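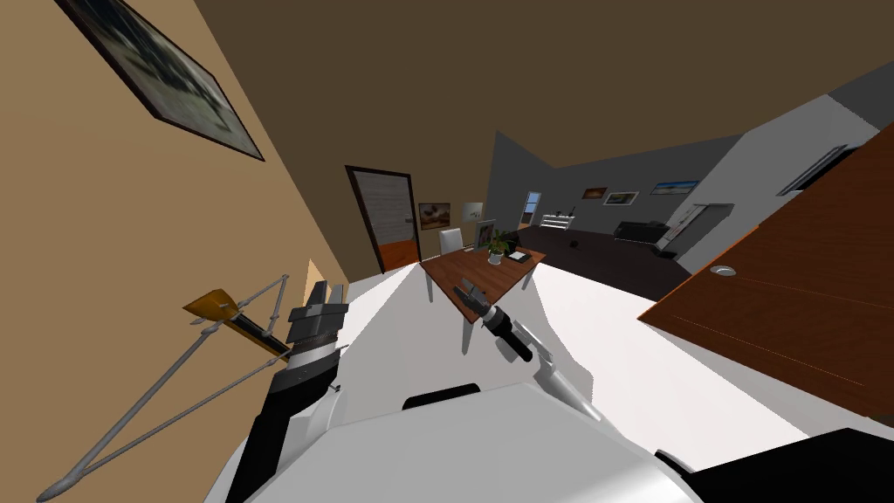
Fig 1. Sim room, head view. Blocky gripper left, two-finger gripper right.

Week 8 handout, comparing end effectors. Bring this to the lab, no spares.

Same arm both sides in the marking scheme, so we only compare hands. Left = Urrutia block gripper. Right = Lotex slim. Controller is Wuvotik for both, defaults, dont touch the gains.

Things to write down per run:
- seed and start pose
- grasp point (you choose, justify in one line)
- peak finger force, from the log
- contact with anything you weren't asked to touch, e.g. table edge, lamp, plant pot

Horizon is tilted in the head camera. Work in the base frame, NOT image axes. Half of last August's group lost marks on this.
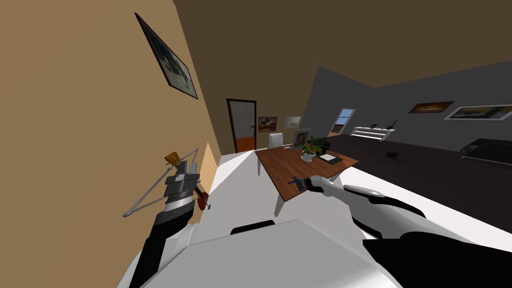 THIN OBJECTS

Purple pen-like thing between the right gripper's fingers, hand at the near edge of the table. Thin stuff is where finger width matters. Questions to think about before the session:

How much does closing force matter when contact is nearly a line? What does the simulator do with friction there, and would you beleive it on real hardware?

Run 300 steps max, then reset. Log files go in the Korkport folder, named by seed. Seed 229 for practice, 791 for the marked run.

Reading: notes from week 7, section on contact models. Skip the proofs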